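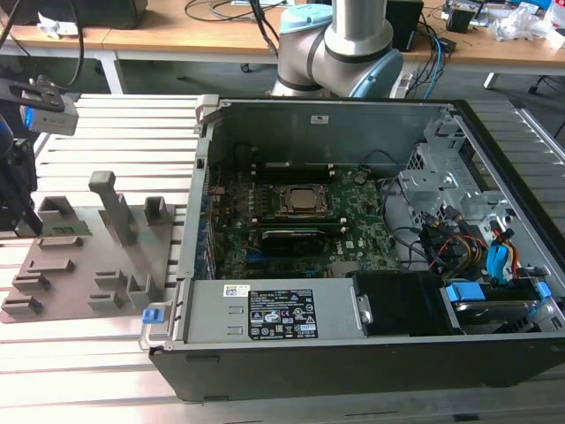 Before any hand goes inside a desktop computer, the person who opens it must go through this list from top to bottom and write a comment for every point, even if the comment is only "OK". I wrote the list for the repair bench at Jivthorpe, and I have now added my comments from the inspection of October 20, 2019. The right position for the work is the tower on its side with the panel off and the interior facing up, as with the Dell board here, so that the processor, the graphics card and the memory can be reached straight from the top. In this position the power supply lies along the bottom of the case and its label can be read without turning the machine. Please keep it so. When people work with the tower standing up, they pull the cards sideways and the slots suffer.

Inspected by: Sharada Unnithan
Place: Jivthorpe repair bench, ground floor
Job reference: Fetemach desktop renewal
Result: passed with remarks, see the end

PART A. POWER AND STATIC

A1. Wall cable removed from the computer before the panel is opened.
Result: OK
Comment: Removed and hung on the hook. I ask everybody to use the hook and not leave the cable on the floor behind the chair. In March one of us nearly fell over it.

A2. Power button pressed after the cable is out, and held for a few seconds.
Result: OK
Comment: This lets the remaining charge go out of the board. It does not make the inside of the power supply safe. See A4.

A3. Wrist strap worn and clipped to bare metal of the case.
Result: Remark
Comment: The strap was worn, but the clip was first put on a painted surface. Paint does not conduct well. I moved the clip to unpainted metal. All new persons must be shown the correct place by a colleague, reading it here is not enough.

A4. Power supply housing closed, all screws in place, no attempt to open it.
Result: OK
Comment: We never open a power supply at Jivthorpe. If it is suspect, it goes out as one piece into the return box. I have been asked whether the fan alone may be changed. The answer is still no.

A5. Label of the power supply read and the voltage compared with the wall socket.
Result: OK
Comment: Please read the label of the unit itself and do not trust the paper that came with the machine. The papers get mixed when several machines arrive in the same carton.

PART B. THE TABLE

B1. Work table stable, does not move when pushed with one hand.
Result: OK
Comment: The feet were adjusted last time and they hold well.

B2. Gaps between the slats of the table free from screws and metal pieces.
Result: Remark
Comment: I found 3 screws in the gaps. A screw in a gap is easy to miss, and it can scratch the case when the tower is pushed along. Use the small brush at the end of every job, not at the end of the week.

B3. Case lies flat and does not rock.
Result: OK
Comment: If it rocks, look under it for a tool or a cable. Do not press on the motherboard to test this. Press on the outer metal only.

B4. Removed side panel stored where it cannot fall.
Result: OK
Comment: It goes on the lower shelf, flat. Leaning it against the leg of the table is not accepted.

B5. Drinks and food away from the table.
Result: Remark
Comment: One tea cup on the window side. It was removed when I asked. I know it is cold in the room in the morning, but the rule is for everybody and I include myself.

PART C. INSIDE THE CASE

C1. Dust level checked with a lamp before any part is touched.
Result: OK
Comment: Light dust may be taken with the soft brush. For heavy dust take the machine to the yard door first and wear a mask. The house vacuum cleaner is forbidden inside a computer.

C2. Sheet-metal edges felt with a glove, sharp places marked with tape.
Result: Not done
Comment: The gloves were not on the bench. I count this as not done even if nobody was cut. New gloves are ordered from Sundaram, size medium and large. Until they come, keep the hands away from the cut edges of the drive cage.

C3. Processor socket closed, retention frame locked down, lever under its hook.
Result: OK
Comment: Only the person named on the job sheet may open the socket. The pins are very fine, and a bent pin is normally the end of the board.

C4. Old thermal paste cleaned from the top of the processor before a cooler is fitted.
Result: OK
Comment: Use the Grulinum wipes, one direction, no rubbing in circles. Throw the used wipe in the closed bin. Do not switch the computer on without a cooler, also not "only for a moment".

C5. Graphics card seated in its slot along the whole length.
Result: OK
Comment: To take the card out, first open the catch of the slot and then lift straight. If it does not come, stop and look. Somebody may have left the screw at the bracket.

C6. Memory module fully in, catches closed.
Result: OK
Comment: Hold it only at the short ends. When there is doubt, take it out and seat it once more. Pushing harder is not a test.

C7. Power and data cables not squeezed, no broken insulation, no bare wire.
Result: Remark
Comment: Insulation was good everywhere I could see. One cable was under tension, so I gave it more slack and led it away from the fan. Take every plug by its body. The wires should never be used as a handle, and this is most important for the SATA plugs, where the plastic breaks easily.

C8. Drive clips and release tabs move freely and spring back.
Result: OK
Comment: On this type of case they are blue, so there is no excuse for using a screwdriver on something else. If a clip is stiff, write it down and do not oil it.

PART D. CLOSING

D1. All tools counted and back in the tray.
Result: OK
Comment: 2 screwdrivers, 4 bits, 1 pair of tweezers. The number is written on the tray with a marker.

D2. Removed parts in antistatic bags with the job number on the bag.
Result: Remark
Comment: Bags were used, but one had no number. Write the number before the part goes in. If you write on a full bag with a hard pen, you press on the part.

D3. Strap taken off only after the panel is back on.
Result: OK

D4. First start made with one person watching and one hand near the wall switch.
Result: OK
Comment: Watch and smell for the first minutes. With any smell of burning, switch off at the wall and leave the room door open. Do not open the case at once to look.

OPEN POINTS

Gloves (C2): I will follow the order. The job sheet stays open until they are on the bench.
Strap clip (A3): a piece of yellow tape will be put on the case beside the correct place at the start of each job.
Brush for the slats (B2): to be tied to the table with a string, so it does not go to the other room again.

If you find a mistake in this list, or a point that you cannot understand as I have written it, please tell me or write it in pencil on the bench copy. I correct the list when the next machine comes in.

S. Unnithan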